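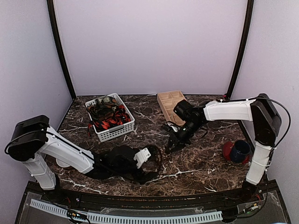 The two-arm bench at Bakthorpe, with the cloth basket and the compartment tray at the back.

Household Tips: Rolling Scarves and Ties for Drawer Storage
Issued 08/10/2024

The guidance on this page draws on a study of cloth rolling led by Izzati Pattinasarany at the Bakthorpe laboratory. Rolling by robot arm was tried 200 times, using narrow strips of printed and plain cloth. A roll was counted as sound if it kept its shape for 21 seconds after release. The method known as Moya, in which the first turn is made tight and the tail is left flat, gave 92 sound rolls in the first half of the trials.

Readers may apply the same method by hand.

Lay the strip flat on a smooth, hard surface. Smooth out creases near the starting end. Make the first 3 turns small and firm, then continue with light pressure. Hold the roll at its side while the tail is drawn straight. Place it in a tray or divided drawer with the loose end underneath.

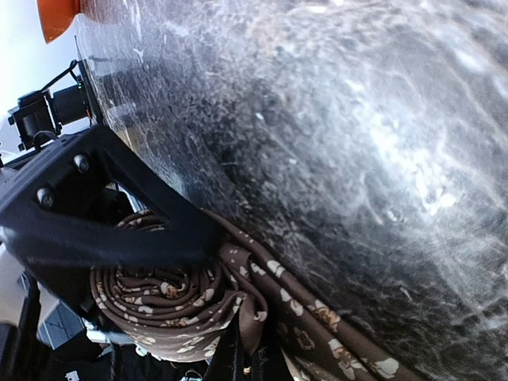
Floral cloth, part rolled, with the gripper tip resting on the roll.

Creases in the tail were the most frequent cause of a poor roll. Miroslava Hrytsenko, who reviewed the results, advises unrolling to the crease and starting again from that point. Silk should be rolled with the printed side outward. Results for heavier cloth will be added in March.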